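Garkcombe Lodge, four nights – a review

Quick one before I forget everything, unpacking as I type. Four nights, two of us, July 2020, lake side room. Paid 364 a night before the resort fee. I'll get to the resort fee.

Getting there. GPS gives up after the second bridge. Follow the brown signs for Kakport and then just keep going, the turn is past the boat ramp on the left and it is NOT well lit. We drove past it twice. Parking is free, gravel, fills up by five. There's an overflow lot but it's a hike with bags and the cart had a flat wheel.

Check in. Fast. Plexiglass up at the desk, masks on, key in an envelope. Room was ready at 2 which I did not expect. They don't carry your bags right now, fine by me. Elevator is one party at a time so if you're on the third floor and can do stairs, do stairs.

Room. Bigger than the pictures on their site. King bed, firm, really firm, my husband loved it and I asked for a topper the second night. They had one up in ten minutes. Blackout curtains that work. Shower pressure great, shower door leaks, put a towel down. No housekeeping during your stay unless you ask, you leave a bag of used towels outside and they swap it. Coffee maker is pods and they give you two. Two! Ask at the desk and they'll hand you a fistful.

Noise. We were next to the ice machine. Don't be next to the ice machine. Rooms on the even side face the water and are quieter anyway.

Food. The main resturant, Căpraru, is takeout and patio only. Trout was the best thing I ate all week – crispy skin, lemon, some kind of dill potato. Burger just okay. Breakfast is a paper bag with a muffin, a yogurt and a banana, same every day, and by day three I was driving into town for eggs. Patio tables are spaced way out and you need to book by noon or you're eating on your bed. Kids menu exists, no idea if it's good.

Pool. Book a slot, 90 minutes, towels included. Water was warm. Chairs are the old strappy kind that leave lines on you. Hot tub closed, steam room closed, gym closed. None of that is on the booking page and it should be. I called back in May to ask and got told everything would be open by summer, so.

The lake is the reason to go. Kayaks are included, life jackets get hosed down between people, and the guy running the dock, Thulani Botha, is a gem. Showed us where the herons are, lent me his own sunscreen when I forgot mine. Go early, it's flat as glass before eight. We also did the loop trail, top is at 2435 feet according to the sign, took us most of a morning with stops. Bring more water than you think. Zero shade on the last bit.
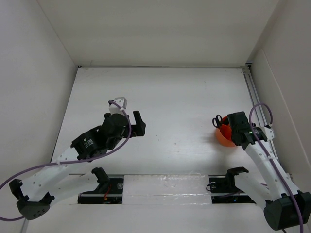 Bill time, because this is where they lose a star. I booked through Utedance and the total on the confirmation was not the total at checkout. Resort fee is per night, patio adds a service charge on top of the tip line, and late checkout got billed after the desk told me it was free. They took that one off when I asked, no argument. Overall the place is plain and a little worn and I like that in a lake hotel. I can live with that kind of wear all day long, it's surprise charges I can't. Print your confirmation and bring it down with you.

Wifi. Fine in the lobby, awful in the room. Could not get through one movie. There are 400 channels on the TV supposedly and I found a fishing show and the news. If you have to work, ask for room near the stairs, signal was better over there.

Pets are allowed, small fee, and there's a fenced bit of grass behind the overflow lot. We didn't bring ours.

Would I go back? Yes, but in September, when the rate drops and hopefully the hot tub is on. Book direct. Even side, away from the ice machine, ask for the topper up front. Four stars for the lake and the trout, three for the rest of it, call it three and a half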